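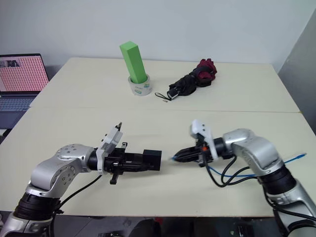

4.2 Nested items and loose items

The coding scheme in Section 3 treats each item on a tabletop as a separate record. That works for a mug or a notebook. It works less well when one item holds another, and this section deals with those cases. We call an item "nested" when its base sits inside or through another item, and "loose" when it touches only the tabletop. Items that are stacked were treated in Section 4.1 and are left out here.

The full set from the Fevidside rooms has 669 item records. They come from nine tables, all of them shared, and all of them cleared by whoever used them last. We did not ask people to tidy before a photograph was taken, and we did not ask them to leave things alone either. The pictures were coded in Fusik by two coders working apart, who then met to go over the records they disagreed on.

Most disagreements were about nesting. A pen in a cup was easy, and both coders marked it the same way each time. The trouble came with holders that were not made to be holders. A roll of tape has a hole through the middle because of the way tape is wound, but the hole will take a marker, a brush or a block of the right width, and people use it that way. One coder had at first been marking these as two items touching. The other had been marking the roll as a container. After the meeting we settled on a single rule: if removing the lower item would leave the upper one without support, the pair is nested, whatever the lower item was sold as.

Figure 3 shows a pair of this kind. The green block stands in the roll of packing tape, and it leans a little. Under the old wording of the coding sheet the lean caused a second problem, as one coder read "upright" to mean straight up and down. The sheet now reads "standing on its short end, with or without a lean," and both coders were able to use it.

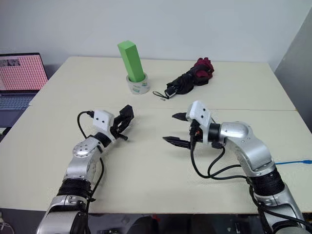 Figure 3. A nested pair (block and tape roll) and a loose item (umbrella) on one tabletop. Photo: Athina Zervas

The umbrella to the right of the roll is coded as loose. It is a harder item than it looks. A closed umbrella in a sleeve has a clear outline and a clear long axis, and it can be measured from tip to handle. A folded umbrella with the canopy bunched at one end has neither of these. The outline depends on how the cloth was gathered, and it changes when the umbrella is picked up and put back. In our records the long axis of an umbrella is taken from the folded body alone, and the bunched part is noted in a separate field. The strap goes in another field again.

Straps, cords and tags deserve a short note of their own. Kyriakidis recommends leaving them out of any measure of footprint, on the grounds that they weigh little and move easily. We started from the same position and gave it up during the pilot. A wrist strap lying out flat from an umbrella takes up space that other people seem to respect -- in the pilot rooms, cups and papers were set down past the end of the strap more often than across it. The strap also points somewhere. In Figure 3 it trails off the near end of the umbrella and ends in a small metal fitting, so that the umbrella and the tape roll are closer neighbors than the umbrella's body alone would suggest. We therefore record two footprints for each strapped item, one with the strap and one without.

Nested pairs have the opposite effect. Two items share one footprint, and the table has more free surface than a count of items would predict. For a pair made of a tape roll and a block, the footprint is simply that of the roll, unless the block leans far enough to pass over the rim. Where it does, we keep the footprint of the roll and record the overhang as a height field. This was a matter of convenience. A person reaching across the table has to avoid the top of the block, but a person looking for a place to put down a plate does not.

Height turned out to matter more in the interviews than we had planned for. Thanasis Kalogeropoulos, who carried out most of them, kept the questions general and let people speak about their own tables. Tall, narrow items came up again and again. People said they worked around them, and several said they would move a tall item before they would move a low one of the same weight. Nobody gave tape as an example of something they would expect to find holding another item, although the people who used those tables had left it doing so.

Color was coded but is not used in the analysis. Bright items, such as the green block, were found quickly by both coders. Dark items were slower, and the folded umbrella is typical, with a dark red section of cloth among black folds. For items like this the coders were told to enter the main color first and any second color after it. They were told not to guess at a pattern that the folds might be hiding.

The tables themselves also set some limits. Several of them, including the one in Figure 3, are made of two panels pushed together, and the seam between the panels is visible in the photographs. We had thought of the seam as a handy reference line for the coders and nothing more. In practice it also works as a weak boundary. Items were more often found wholly on one side than lying across it, and this holds for low, flat items as well as tall ones. We cannot say if people avoid the seam because it is uneven or because they see the two panels as two tables. The Zellden survey, with its around 2,000 responses from home kitchens, has no question on joined tabletops, so there is nothing there to compare with.

Two points of method follow. The first is that nesting should be settled before footprint is measured. When we did it in the other order, the same roll of tape was sometimes entered twice, once by itself and once as the base of something else. The second is that soft items need a rule for their outline, and that the rule should be written down with a picture beside it. Words such as "bunched" and "folded" were read in different ways by our coders until they had the same umbrella to look at.

The remaining records from this part of the set are mostly single rigid items and raise no new questions. They are taken up in Section 4.3, together with items found on the floor within reach of a table. The wording of the revised coding sheet, as used from April onward, is given in the appendix.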